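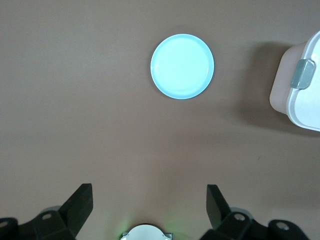 *blue plate, clip-lid box, brown table*

**Clip-lid boxes vs. plates on the shelf: how do you all pack a kitchen?**

---

**skurdale_sue** wrote:

Okay, so I'm three weeks out from moving and I have reached the kitchen, the room I've been walking past with my eyes shut. The plate at the top is one of my light blue ones (round, shallow, raised rim, I eat pretty much everything off them) and next to it is one of the boxes with the white lid and the clip that folds down over the rim. I own a silly number of both.

The new place is the upstairs half of a house on Thorlacius Street and the kitchen is tiny. One tall cupboard, one drawer, a counter you could cover with a bath towel. My sister says put the plates in the clip-lid boxes, move them like that, and then just LEAVE them in the boxes in the cupboard forever. Lids on, no dust, stack them up, done. My husband says this is insane and that a plate should live on a shelf where a person can grab it.

I'm leaning toward my sister but I'd like to hear from people who've tried it. Also, is a plain plastic box okay for moving day, or do I need to go get proper dish packs? We're driving 226 miles and the last stretch is gravel.

---

**panhandle_pete** wrote:

Your husband's right, sorry! I lived out of boxes for a year in a studio and you will hate that clip by the end of week two. Every meal starts with pulling a box out, unclipping it, taking a plate, clipping it, pushing it back. Then you wash the plate and do it all over again. What really happens is the plates sit in the dish rack full time and the box sits in the cupboard empty, taking up the space the plates should've had.

For the move itself, sure, use the boxes. Stand the plates on edge.

---

**marigold77** wrote:

I'm going to disagree with Pete (hi Pete, we do this every time). It depends which plates! I keep our everyday stack out and the ones for company in a lidded box on the top shelf, and it's been great. I used to have to wash the good ones before anybody came over AND after. Now I just pop the lid and set the table.

So maybe split them? How many people eat at your house on a normal night?

---

**skurdale_sue** wrote:

Two of us, plus my sister about once a week, plus the neighbors when it's chili. I hadn't thought about splitting them, that could save my marriage.

---

**Seung-woo Noh** wrote:

I ran the dish room at Busaseo for a few years (small lunch place, long closed now) and we moved the whole kitchen across town one October. A few things from that.

1. Plates go on edge, tight together, with something soft under them and at both ends. Dish towels are fine. You're going to move the towels anyway.
2. Paper between each plate. One sheet, folded. You don't need to wrap them up like birthday presents.
3. Don't trust the clips on a plastic box to carry weight. They hold the lid on, and that's all I'd ask of them. If you pick up a full box by the lid you may be left holding the lid. Hands underneath.
4. Tape once around the whole box, over the lid, with the painter's kind so it peels off clean.
5. Put dishes on the floor of the car, with nothing on top.

We moved almost 2,000 pieces that way and I remember losing a gravy boat and a few saucers. The saucers were my fault, I set them on the roof of the van.

As for leaving them in the boxes afterward, I wouldn't for anything you use daily.

---

**panhandle_pete** wrote:

THE ROOF OF THE VAN

---

**Seung-woo Noh** wrote:

It was a long day.

---

**tuckahoe_mom** wrote:

Can I put in a word for lids, though? Everybody's ganging up on the box. We're on a dirt road and I have two dogs and a wood stove, and anything on an open shelf has a film on it in a few days. If Sue's last stretch is gravel I'd bet she's going to have dust too. I keep cereal bowls in a clip box on the counter and leave it unclipped during the day with the lid just resting. Clip it at night. Takes no time at all and I don't have to rinse a bowl before I can use it.

Pete, your trouble was that you kept the box IN the cupboard. Put it where your hand goes and it's no bother.

---

**panhandle_pete** wrote:

She said the counter is the size of a bath towel! Where's her hand going to go?

---

**tuckahoe_mom** wrote:

Fair. Top of the fridge?

---

**marigold77** wrote:

Not the top of the fridge, I'm five foot one and I feel that in my soul. Heavy stuff goes low. Plates go between hip and shoulder, and whatever's up top should be something you wouldn't mind landing on your head, like paper napkins.

---

**dell_in_skarkomstead** wrote:

Hi neighbor, or soon to be! I'm over in Skarkomstead and I know that gravel. It's washboard for the last few miles and it'll shake your teeth out. Please listen to the man about standing the plates on edge. We laid ours flat in a stack of twelve with nothing in between and the bottom ones had cracks running right across when we got them out.

Different subject, but before you pack even one box, measure the inside of that tall cupboard. Not the door, the inside. I bought a whole set of lidded bins for mine and there's a hinge that sticks out, so not a single one slid in. They live in the garage now with Christmas lights in them.

---

**skurdale_sue** wrote:

Oh that's a good one, I only measured the door. I'll be over there on 4/22/24 to pick up keys and I'll take a tape with me.

Okay, reading all this, new plan. Everyday plates go on the shelf where the man of the house can grab one. Company plates go in a clip-lid box up top (I'm tall, marigold, I'll wave at you from up there). Everything rides in boxes for the trip, on edge, towels at the ends, hands underneath.

Still don't know about dish packs. The moving store wants 90 dollars for the kit with the cardboard dividers, and that seems like a lot for cardboard.

---

**Seung-woo Noh** wrote:

Skip the kit for plates. The dividers are good for stemware, so if you've got a lot of wine glasses you might think about it. Otherwise ask at a liquor store in the morning, they break down divided cartons every day and mostly they're glad to see them go.

---

**marigold77** wrote:

Seconding the liquor store. I'd still buy real packing paper. Newspaper gets ink on everything, and then you're washing the whole kitchen on your first night in the new house when all you want is pizza.

---

**panhandle_pete** wrote:

Newspaper washes off! It's a plate! Washing it is sort of the whole idea! I moved three times on newspaper and I'm fine.

---

**tuckahoe_mom** wrote:

Pete, what did you do about the insides of the mugs? That's where the ink gets me. I had one with a gray ring in it that I scrubbed with baking soda for a week.

---

**panhandle_pete** wrote:

I drink my coffee black so I never looked.

---

**dell_in_skarkomstead** wrote:

I use T-shirts and socks. Mugs go inside socks, one each. You've got to haul the laundry anyway and it all fluffs up nice. My whole mug shelf went over in a suitcase.

One more on the plastic boxes: don't store them with the lids clipped on while they're empty if you're short on room. Nest the boxes and stand the lids up in a file sorter, the kind you put on a desk. I got mine at the thrift store. Having the lids upright like that did more for my kitchen than anything else I've bought.

---

**skurdale_sue** wrote:

Dell, I have one of those sorters!! It's holding old phone bills. The phone bills can go.

My lids are a problem, I'll admit it. I had every box out on the table this afternoon and I've got white lids that don't belong to any box I own, and one box that's been living under a dinner plate because I lost its lid, I want to say, two summers ago. Do I keep the orphans? They might turn up a match when I empty out the pantry.

---

**marigold77** wrote:

Empty the pantry first, then do one big matching round on the table, and whatever's left over goes. A lid with no box makes an okay saucer for a flower pot if you really can't part with it.

---

**panhandle_pete** wrote:

Keep one orphan lid for catching drips when you paint. Then let the rest go and don't look back.

---

**Seung-woo Noh** wrote:

Check the clips while you're matching. Open and close each one a couple of times. If the plastic has gone white where it bends, it's close to snapping, and you don't want that one on the box with your good plates in it. Use it for dish towels.

---

**skurdale_sue** wrote:

Going through them tonight. I'll report back once I've been inside that cupboard with the tape measure, and dell, if I see a hinge I'm blaming you personally. My husband would like it on record that he was right about the everyday plates. My sister would like it on record that he was only half right.

---

**dell_in_skarkomstead** wrote:

Blame away. Watch for the dip just past the second cattle guard and take it slow with the plates in the car.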